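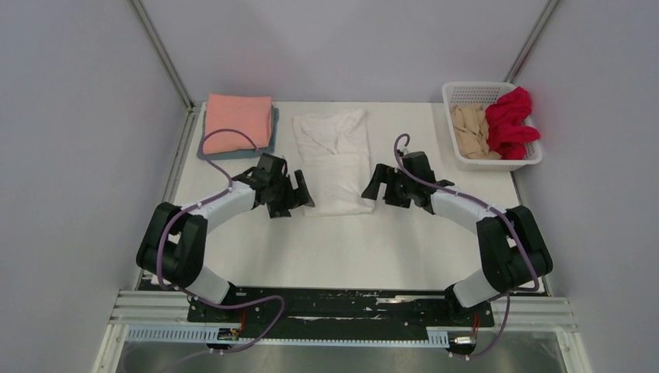 The folding cell, with the basket of crumpled clothes at the back right.

Is the Okudeck open day worth it for a group of teens? What should we ask?

Posted in Robots & Automation, July 26, 2025

dirbridge_mom

Hi all! I run a small after-school tinkering club and I just got back from the open day at Okudeck, and I am still buzzing. I went alone to scout it out before I commit to bringing the kids. The station I couldn't leave was the laundry one. Two arms on a white table, one on each side, reaching in toward each other over a white garment. I got my photo at the front of this post between two folds and then stood there through the next demo as well.

They take school and club groups again in December and I have to tell them soon if we want a slot. My kids are 13 and up. A few of them code a little, the rest mostly like taking things apart (which I fully support). My worries:

The talk at the start ran 30 minutes and there were slides. Is that the same for groups?

Can the kids try anything, or is it all watching?

And what are good things to ask at the folding table? I froze when the guy asked if I had any questions and all I came up with was "does it do socks." He was very nice about it.

Sylvain Baudry

Go! I took a group of 18 last December and they talked about it the whole ride home to Givport.

For groups they cut the slides way down if you ask when you book. Put it in the comments box on the form, and then say it again at the front desk, as our note hadn't reached the person giving the talk. We got a short safety chat and went straight to the floor.

There was hands-on time when we went. It wasn't on the folding cell itself. They had a small practice arm on a bench in the next room, and the kids took turns moving it with a controller and trying to pick up a washcloth. It is so much harder than it looks! One of my quietest kids got it on her second try and the room went nuts.

On questions, I'd have them look closely at the grippers first. The ones in your photo are plain two-sided grippers with angular fingers, so everything has to be done by pinching. Ask how the arm knows it has one layer of cloth and not two. Ask what happens when a sleeve ends up underneath. Ask what the people running it find hardest about a pile in a basket compared with a shirt that's already laid out, because ours got a great long answer to that one, with a lot of arm waving.

Also ask how many times it goes wrong. Our host was happy to talk about failed folds and even let the kids see one. The arms let go of a T-shirt too early and it landed in a heap, and everybody cheered. I think that did more for my group than the good folds did.

Two practical things. Split into smaller groups for the folding table, as there's only so much room to see in. And bring a clean shirt from home! They folded one of ours when we asked, though I'd check by email first.

The cafe is closed on group days, so pack lunch.

tapedeck_leo

havent been to this one but went to the Leclerc open day and the robots there were all boxes and pallets, pretty loud, kids got bored after a while. laundry sounds way better. socks is a fair question btw

dirbridge_mom

Thank you both, this is so helpful! Sylvain, I love the bit about the failed fold. The white one in my picture is pretty wrinkly, and I liked it more for that. It looks like my own folding. I'm going to have each kid write down one question before we go, so they don't freeze up like I did.

Did you need signed forms for the practice arm, or just for the building?

Sylvain Baudry

One form covered both for us. Get the forms out early, I had 2 kids show up without one and spent the first part of the visit on the phone with parents. Have a great time, and please come back and tell us about the socks!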